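Visit report: Irdale furniture works, open day, September 2026

Six of us from the Latel office went to the Irdale open day to look at work tables for the new training rooms. The tour took in the cutting shop, the finishing area and a showroom at the back. Haris Durrani from Irdale took our group around and answered most of the questions.

The cutting shop was too loud for much talk. Finishing was quieter, and we were handed sample squares in black, gray and oak to take home. The black shows dust more than the other two. 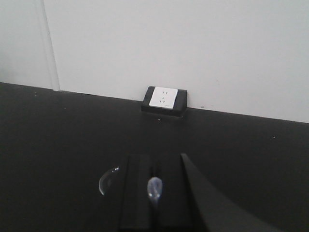
Power was the main thing we came to ask about. At Andgate we have floor boxes, and people trip on the lids. A socket box on the tabletop, back against the wall, leaves the floor clear. The slanted face is easier to get a plug into than a flat one, and the white plate is easy to find on a black top. It takes two-pin and three-pin plugs.

Durrani quoted 739 per table for an order of 20, with delivery in December. Fitting is extra. We asked for a second price on 30 and he will send it to Ekwueme.

Parking is behind the main building. Lunch was sandwiches.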